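Umasholm Garment Care - Service Desk
Ticket 1000-67
Subject: Polo shirts coming out wider than the shelf template after folding
Site: Dralham finishing room
Raised by: Mwajuma Magesa
Priority: Normal
Status: Closed

Reported fault

Navy polos with striped collar and cuff trim are finishing wider than the template at the hem end and narrower at the collar. Stack leans after seven shirts. Plain tees folded on the same table by the same people are fine. First noticed in February, put down to a new starter, but it has continued across all tables. Latest batch was 119 shirts for the Flimville order, nearly all out of square.

Initial checks

Template measured against the master at Mabula. No difference. Shelf depth unchanged. Shirt sizes in the batch confirmed as one size only, so mixed sizing is ruled out.

Asked site to confirm the starting position of the shirt. Reply: face down, collar away from the folder, sleeves wherever they land, then straight into the first side fold.

Table covering was queried next. Cloth is used on the tables to stop buttons being scratched. Site was asked to fold ten on bare table and ten on cloth. Both lots were out by a similar amount. Cloth ruled out as the main cause, although it does let the bottom layer creep if it isn't pulled tight first.

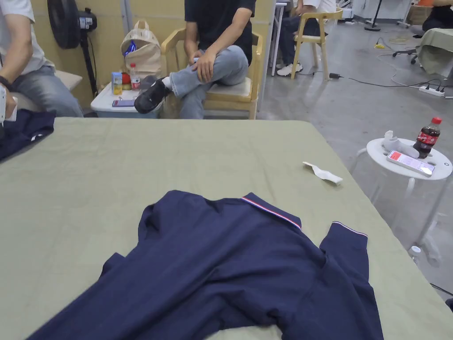

The sleeves are the likely problem. The ribbed cuff is heavier than the body fabric and holds the sleeve at whatever angle it was dropped. If one sleeve is out to the side and the other is tucked down toward the hem, the two side folds start from different lines and the error carries through to the finished width. Tees have no rib, so the sleeve follows the body and the fault doesn't show.

Creasing across the back adds to it. A ridge under the first fold takes up width on one side only.

Change requested

1. Pull the cloth tight and clear loose tags and paper off the table.
2. Lay the polo face down, collar away from you, buttons done up underneath.
3. Hold both shoulder seams and give one firm pull toward you. Smooth the back from the centre out.
4. Set both sleeves straight out to the sides before any fold is made. Cuffs level with each other.
5. Fold the first side to the edge of the collar. Lay the sleeve back down along the fold, cuff pointing at the hem.
6. Repeat on the other side. Cuffs should meet or overlap evenly.
7. Fold hem to collar in two turns. Check against template.

Site response

Trialled on one table. Width now within template on all but two shirts. Those two had a twisted side seam from the wash and would not lie square whatever was done. Folding is slower by a few seconds per shirt - site is happy to wear that.

Mwajuma asked whether step 3 could be skipped for shirts straight off hangers. Yes, if the back is already flat. Step 4 can't be skipped.

Outstanding

Twisted seams passed to the wash team under a separate ticket. Colour of trim has no bearing on the fault and should be left off future reports.

Closed 9th April. Reopen if the lean comes back on a full stack.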